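Who is the pegboard for?

I have been told more than once this year that what my desk needs is a pegboard. A white one, full of holes, with little coloured hooks that you can move about as the mood takes you. The Lillska showroom has a whole wall of them, each with a pair of scissors, a trailing plant and one roll of tape, and I defy anyone to find the owner of that roll of tape.

My doubt begins with the moving about. It is the main thing you are sold: a drawer is a drawer for ever, but a pegboard changes with you. Does it? Jomar Dela Peña, who shares my office, put up a Lalton board in October with hooks for his headphones, his keys and a ruler. The hooks are where he first pushed them in. The ruler is on the windowsill.

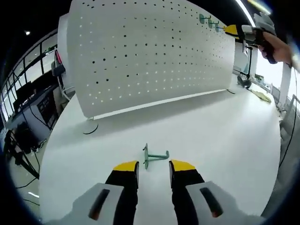 Then there is the matter of the holes. You get hundreds of them and you use a handful, and the ones you use tend to end up huddled in a corner because that is the bit you can reach without standing up. The rest is a very expensive way of looking at a wall. I once asked a salesman how many hooks people bought with their board and he said most took the starter pack of 10. I would like to know how many of those are still in the packet.

Hooks also lie about what they can hold. A hook likes a thing with a loop or a handle, and most of what makes a desk untidy has neither. Receipts don't. Nor do batteries, rubbers, half a pack of stamps or the odd screw you daren't throw out. For these the makers will sell you a cup, a shelf and a tray that clip on, and by the time you have bought the set you own a chest of drawers with no fronts, where everything gathers dust and visitors can see your stamps.

I'll grant the board that stands on its own feet one thing — it spares the plaster. Tainá Peixoto rents, and hers sits at the back of her desk and asks nothing of the landlord. But it takes up a strip of the very surface it was meant to clear, and she keeps one hand on it when she pulls down her heavier bag.

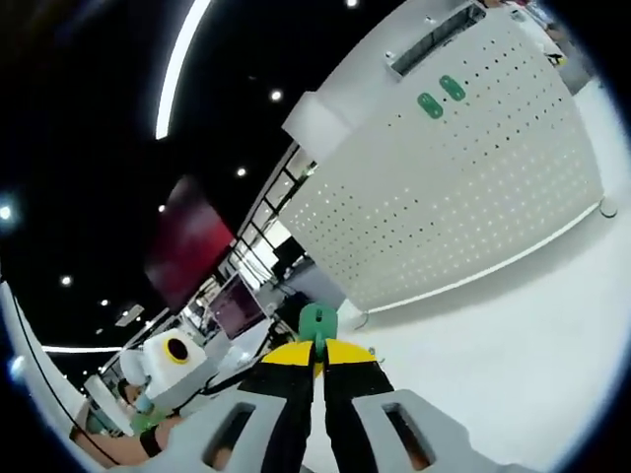 So is there anyone who should buy one?

People who use the same few tools every day and put them back every time, such as a keen sewer or someone who mends bikes. They were tidy before the board arrived and it suits them very well.

The rest of us might try a nail. I have one by the back door, put there by whoever lived in the house before me, and my keys have hung on it for years. It can't be moved about and doesn't come in teal, and I have yet to wish it were two inches to the left.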